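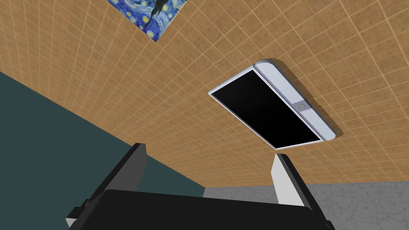 NOTA DE PRENSA

Lurkano abre su primera travesía a pie por las gargantas de Pusitz

La nueva ruta recorre en siete jornadas un territorio de barrancos, praderas altas y aldeas de pastores, con grupos reducidos y guías de la zona

4 mar. 2020. Después de mucho caminar, de muchas tazas de té compartidas junto a la lumbre y de no pocas discusiones delante del mapa, la agencia de viajes a pie Lurkano tiene la alegría de anunciar la apertura de su primera travesía por las gargantas de Pusitz, un rincón de montaña al que hasta ahora llegaban sobre todo los rebaños, algún botánico y los viajeros con tiempo de sobra. Las salidas comenzarán en julio, cuando la nieve se retira de los collados y los prados altos se llenan de gencianas.

La travesía dura siete días y empieza en Flaltwood, el pueblo donde termina la carretera asfaltada y donde los viajeros pasarán la primera noche en una casa de huéspedes familiar, con cena caliente y una charla tranquila sobre lo que les espera. A la mañana siguiente el camino sale por detrás de la iglesia, cruza el río por un puente colgante y se mete casi sin avisar en el bosque. Durante un buen rato no se ve otra cosa que troncos y helechos, y quien va por primera vez suele preguntar dónde están esas montañas tan famosas. Luego el sendero gana el collado de Ritchie, los árboles se acaban y aparece de golpe toda la garganta, con sus paredes grises y rojizas, sus repisas cubiertas de hierba y el hilo del agua muy abajo.

«La primera vez que me asomé al collado de Ritchie me senté en una piedra y tardé un buen rato en volver a levantarme», recuerda Ingegerd Eklund, fundadora de Lurkano. «Llevaba media vida caminando por montañas y pensaba que ya sabía lo que era un barranco. Desde entonces he querido llevar gente allí, pero despacio, con cuidado, y contando siempre con quienes viven en el valle, que son los que mantienen los caminos abiertos y los que saben cuándo va a cambiar el tiempo con solo mirar a las cabras.»

Ese ir despacio es lo que marca el carácter del viaje. Las etapas son de nivel medio, con casi cinco horas de marcha al día, y dejan sitio para bañarse en las pozas, para curiosear en los apriscos o simplemente para tumbarse en la hierba después de comer. El equipaje pesado viaja en mula de un alojamiento al siguiente, de modo que cada caminante lleva encima solo lo necesario: agua, ropa de abrigo, un impermeable y, si hace caso a la recomendación de la casa, unos prismáticos. En las repisas altas anidan el quebrantahuesos y el águila real, y al amanecer no es raro encontrar rebecos bebiendo en los neveros.

Las noches transcurren en casas de aldea y, en dos ocasiones, en un campamento de tiendas instalado en la pradera de Pusitz, lejos de cualquier luz. Allí se cena lo que da el valle, que es más de lo que uno imagina: queso curado en cueva, pan de centeno, sopa de ortigas, cordero guisado con ciruelas y una miel oscura que los viajeros de las salidas de prueba acabaron metiendo en la maleta por tarros. Hay siempre una opción vegetariana, y las familias que cocinan agradecen mucho que se les avise con tiempo de alergias e intolerancias.

La dirección de la ruta sobre el terreno corre a cargo de Rhona MacKinnon, guía de montaña afincada en Flaltwood, que ha dedicado las dos últimas temporadas a recuperar antiguos pasos de trashumancia, limpiar maleza y acordar con los vecinos por dónde conviene pasar y por dónde es mejor dejar tranquilos los pastos.

«Hay tramos que los mayores hacían de niños con las ovejas y que se habían perdido entre los enebros», explica MacKinnon. «Nos los fueron enseñando ellos, bastón en mano y contando historias en cada curva. Ojalá sepamos contarlas igual de bien, porque el paisaje impresiona mucho por sí mismo, pero cuando sabes cómo se llama cada peña y quién se escondió en ella una tormenta entera, lo miras con otros ojos.»

El precio incluye guía, alojamiento, pensión completa, transporte de equipaje y traslado de regreso a Flaltwood el último día. No incluye el viaje hasta el pueblo ni el seguro personal, que es obligatorio y debe cubrir el rescate en montaña. Lurkano recomienda tener costumbre de caminar por terreno irregular y usar botas ya domadas, pues el descenso final hasta el río es largo y pedregoso.

Las personas interesadas pueden pedir el programa detallado, con perfiles de etapa y lista de material, en la oficina de Lurkano o a través de su página web. El equipo atiende también por teléfono y contestará encantado a cualquier duda, por pequeña que parezca.

Sobre Lurkano

Lurkano organiza viajes a pie en grupo reducido por regiones de montaña, acompañados por guías locales y con alojamiento en casas familiares.

Contacto para medios: departamento de comunicación de Lurkano. Hay entrevistas disponibles con Ingegerd Eklund y Rhona MacKinnon previa petición.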